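Hirkeo 拆装工位,整机翻新线用。产品页,更新 2022年12月6日

**一句话:** 旧机回收翻新里最费手的那几步,取 CPU、放 CPU、开盖后的板上操作,交给协作臂。人还在线上,干别的。

## 适合谁

- 做台式机、服务器翻新的车间
- 企业退役设备集中处理
- 机型杂、批量不大、专机不划算的

不适合:整机粉碎线。那种不用买这个。

## 工位包含什么

| 项目 | 说明 |
|---|---|
| 协作臂 | 台面安装或立柱安装,下单时选 |
| 夹爪 | 两指,黑色,指尖可换 |
| 视觉 | 腕部一路,工位侧一路 |
| 软件 | Evudska 工艺包,中文界面 |
| 台面 | 铝型材,带槽 |
| 培训 | 现场,含操作员和班组长 |

机箱侧板、线束目前仍由人处理。我们不承诺全自动。问的人很多,统一写在这里。

## 取放处理器

老线上最容易出事的一步。针脚细,手一抖整块板报废。做过的都懂,一个班下来眼睛先不行。夹爪从两侧夹住,不碰针脚,抬起路径在软件里锁定,操作员改不了(班组长可以)。
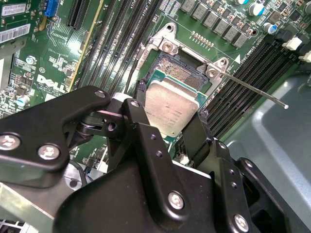 *两指夹持处理器,后方为打开的插座*

要点:

- 夹持力按型号存档,换型号扫码调用
- 指尖是耗材,磨了就换,别等
- 插座压杆的开合:标准版由人完成,扩展版可选
- 断电、放静电,开工前必做。软件会弹确认框,别闭着眼睛点

指尖订货号 3042,单独包装。老款指尖不通用,下单前看清楚,退换很麻烦。

## 人的活怎么变

这块客户问得最多,单独写。

原来一张台子一个人,从开盖干到合盖。上了工位以后拆成两段:人开侧板、理线、判断这台值不值得修;臂做插座附近的重复动作;人再复检。手上的活少了,看的活多了。有人喜欢有人不喜欢,实话。

Momton 车间九月上线,排班重做了一遍。原拆装组没有减人,一部分转去复检和配件分级,工资等级怎么算谈了挺久。我们建议各位在设备到货**之前**就把这个谈清楚,别等机器摆在那儿了再谈。培训时间也要算进工时,不要让人下班后学。

另外:节拍。臂不累,人会累。软件默认按人的节奏等,复检台没空位就停。有客户要求把这个等待关掉,可以关,但我们不推荐,关了以后复检那边会堆。
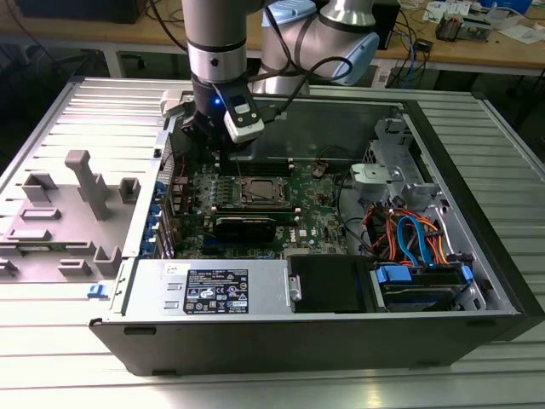
Momton 夜班的留言说,手腕确实不疼了,但是头两个星期老觉得自己在给机器打下手,后来改成由操作员自己决定哪台先上、哪台跳过,感觉才顺过来。

这条意见收进了现在的版本。操作员屏幕上有“跳过”和“稍后”两个键,不用填理由,也不计入个人考核。班组长能看到总量,看不到是谁按的。

## 安装要求

- 地面平整,台子四角要锁死
- 工位周围留出走人的位置,别堆料
- 单相电,接地必须可靠
- 网络有线,无线不支持
- 机箱侧放,板面朝上。立着放不行,够不到也看不准

台面高度可调。请按复检员的身高调,不要按参观的人好不好看来调。

## 机型支持

工艺包内置机型模板 138 个,台式和服务器都有。没有的可以自己示教,一般半天能做完一个,第一次做会慢。插座两侧内存槽排得密的板子,示教时进爪角度要多试几次,最好斜着进,别直上直下。夹爪连杆比手指宽,别只盯着指尖。

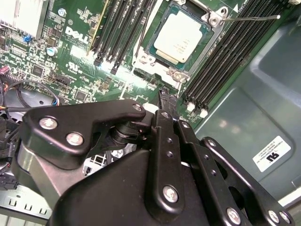
图片来源:Hirkeo 应用组 / 仅供选型参考

模板文件可以导出,同型号工位之间能通用。Kim 系列旧控制器也能读,但是要先升级固件,不升级会报错,报错信息还写得不太明百(下个版本改)。

## 选配

- **扩展版夹爪**:可处理压杆,订货号 3880
- **复检灯**:可调亮度,建议配。散热盖反光厉害,普通顶灯看不清字
- **备用指尖盒**
- **脚踏暂停**:双手占着的时候用,老师傅都要这个

## 保养

每班:擦指尖,看螺丝有没有松。
每周:线缆看一遍,尤其腕部那根,弯折多。
每 400 小时:关节检查,联系我们或者自己按手册来。

螺丝松了别自己乱上胶!联系售后问型号再上。

## 常被问到的

**换人要重新培训吗?** 操作员级别跟班学就行,班组长级别要重新考。

**能不能一个人看两个工位?** 能。三个不建议。复检会变成走过场。

**坏板算谁的?** 合同里有附件,签之前读。出厂设置下的夹持动作造成的损坏我们负责,自行示教的模板由客户负责。

**掉电怎么办?** 夹爪保持夹持,不会松手。恢复供电后由人确认再继续,它不会自己接着动。

**停产机型的模板会删吗?** 不删。

## 询价

报价按台数和选配走,页面不标价。来信请写清:主要机型、每班台数、现有几张拆装台、复检怎么安排的。最后一项很多人不写,我们还得再问一便,耽误时间。

交期看夹爪库存,下单时给准信。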